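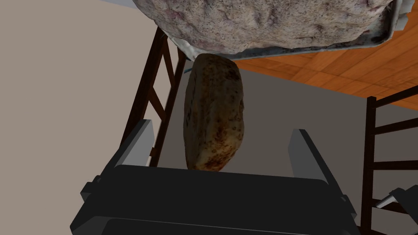

Wrist view from the sim, ticket 1691. Potato between the fingers, tray overhead.

Ticket 1691: Potato pick stops short of the tray
Project: Norkside kitchen chores
Component: Stilen grasp planner
Opened by: Oona Heiskanen
Assigned to: Niilo Tikkanen
Opened: 2021-06-26
Status: Closed, follow-up filed

Oona Heiskanen wrote:
Run 688 stopped again with "path blocked" when the arm was supposed to take the potato away to the sink. I've attached the wrist view. The grasp score is fine and the planner is happy with the finger width, so I don't think this is a gripping problem. It looks to me like the arm has no idea how close that tray is.

Steps to get the same result:
1. Load the dining room scene with both chairs in it.
2. Set the target to "potato" and the task to "clear to sink".
3. Start the run with default speed.
4. Wait for the close command. The stop comes right after it.

Expected: the potato goes to the sink.
What I get: a stop, a red line in the log, and an arm that sits there until I reset.

I should say I'm thrilled we're even at this point! In April the same arm couldn't tell a potato from the table it was on, and now we're arguing over clearance.

Niilo Tikkanen wrote:
Thanks, great report. Can you send the planner log too, and tell me which collision set you loaded? There are two in the folder and the names are terrible (my fault). Also, does it still stop if you hide the chairs?

Oona Heiskanen wrote:
Log attached. Collision set is the one ending in "_full". With the chairs hidden it still stops, same place. With the tray hidden it runs all the way to the sink and drops the potato in, lovely to watch.

Niilo Tikkanen wrote:
OK, so it's the tray. The rim is crumpled, and the collision shape we use for it is one fat box that wraps the whole thing, including the lumpy piece on top. In your view the top of the potato is right up against that big speckled lump, so as far as the planner knows, the potato is already inside the box. Every lift it tries starts with a collision. It gives up after 8 tries and that's your red line.

Could you try two things for me?
– Turn on "split shapes" for the tray only.
– Change the exit direction from "up" to "back".

Oona Heiskanen wrote:
Split shapes alone: still stops, but it used all 8 tries and took longer getting there. Exit "back" alone: stops. Both together: it works! Three runs in a row, potato in the sink each time. I may have cheered.

Reijo Mustonen wrote:
Jumping in from the hardware side. Before this gets closed, please remember that the real arm has cables at the wrist and the sim one doesn't. Backing out is the right move here, but at default speed I'd expect a cable to catch on a chair back. Please run it slow when it comes over to us.

I also get asked every week if this thing can do the dishes yet. My answer is no, but it can put one potato where you want it if the furniture holds still, and a year ago I wouldn't have bet on that much. Peeling is a long way off. Clearing a table with mixed stuff on it feels close enough that I've started looking at my own kitchen differently.

Niilo Tikkanen wrote:
Agreed on speed, I've added a slow preset. The bigger fix is having the planner choose the exit direction by itself. A person reaching under a tray pulls their hand back without thinking, and we're still typing that in by hand for each task. I've opened a follow-up for it and given it to Esko Riihimäki, who already has half of it working on the Gashi branch.

Oona Heiskanen wrote:
Sounds good to me. I'll rerun the rest of the vegetable set with both settings on – the carrots have been waiting long enough. OK to close.

Niilo Tikkanen changed status to Closed.
Workaround: split shapes on for the tray, exit direction set to "back", slow preset for hardware.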